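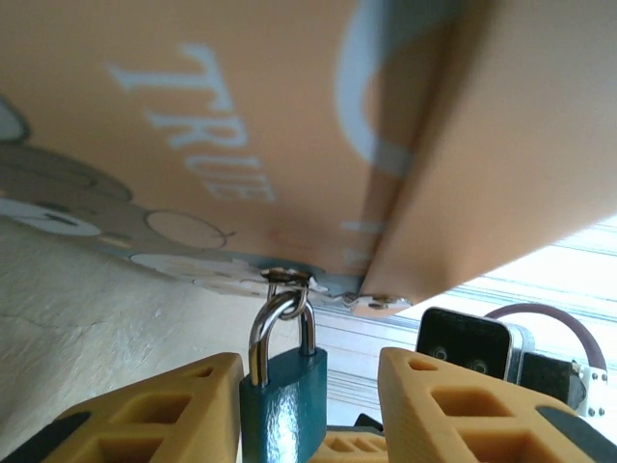

Moving a small library: notes for my talk
Sepehr Ahmadpour, Treltcombe Local History Library

Slide 1. Good morning and thank you for the invitation. My topic is how we moved our library from Marino Street to the old bank building in Rilldale. Please stop me if I speak too fast.

Slide 2. What we had. There were 2,964 books, 143 maps and one very heavy card cabinet. The maps were the difficult part. Many of them had been rolled for forty years and did not want to lie flat.

(Pause. Ask who has moved a collection before.)

Slide 3. Packing. We packed in shelf order, one shelf to one box where it was possible. Use small boxes for books. In the first week we used big ones and we could not lift them. Write the shelf number on two sides, because the top disappears when you stack.

Slide 4. The list. I kept a paper list and a spreadsheet, and in the evening I compared them. It was boring work, but it found two missing boxes of parish magazines. They were under the stairs in Marino Street, behind the coats.

Slide 5. The Fillano collection. These are 921 letters from one family, given to us in 1987. I did not want them to go in the truck with the furniture. We drove them in my car, slowly, with the windows closed. My colleague held the oldest bundle on her knees for the whole trip.

Slide 6. Opening again. We told the public we would be closed for three weeks. It became seven. The new shelves came in the wrong depth and had to go back. I should have put a longer time on the sign from the beginning, and people would have been less angry.

(If there is time, tell the story of the piano.)

Slide 7. Cost. Roughly half of the money went to shelving. The full table is in the handout, on the second page.

Questions. The handouts are by the door.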